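Clock wrong every morning on old desktop, is it worth fixing?

**Wakana Nishimura**, 2024-03-04

Inherited a big old desktop from the parish office. Every time it's switched off at the wall it forgets the date, then half the websites won't load. Keeps asking me to press F1 as well. Shop in town quoted me 46 quid "to look at it". Been like this since August. It only does the newsletter and a 200 name address list, so don't want to spend much. Is it the battery? And do I lose the files if I take it out?? 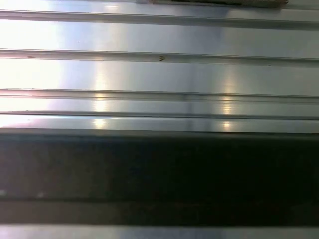

Windows is fine otherwise, bit slow. Printer works.

---

**Ignacio Crenshaw**

Battery, almost certainly. Usually a CR2032, couple of quid for a pack in any supermarket. Files are on the drive so they stay put. What you may lose is the BIOS settings, so go in first and write down the boot order.

Unplug at the wall, hold the power button for 10 seconds, side off, touch bare metal. Then look for a flat round silver thing.

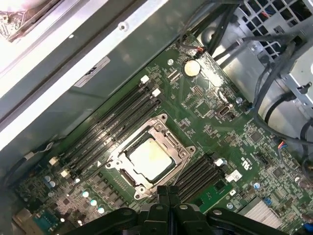 *Coin cell in its holder, near the top edge of the board*

Push the little clip sideways and it should pop up. Dont use a metal knife. Writing side up when the new one goes in, normally. Set the clock, save, done. If it still forgets after that then it's the board and I'd stop there.

---

**Ambros Frei**

just leave it on at the wall, mine's been on for years

---

**Sylvain Langlois**

Agree with Ignacio mostly. Copy the address list to a stick before you start though, old drives sometimes dont like being knocked about.

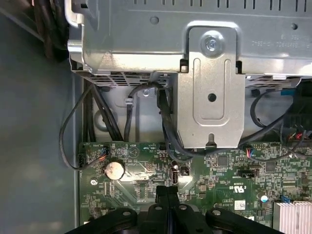 Also check whether the time zone is right, had one that was an hour out all winter and I'd blamed teh battery. And don't pay the 46.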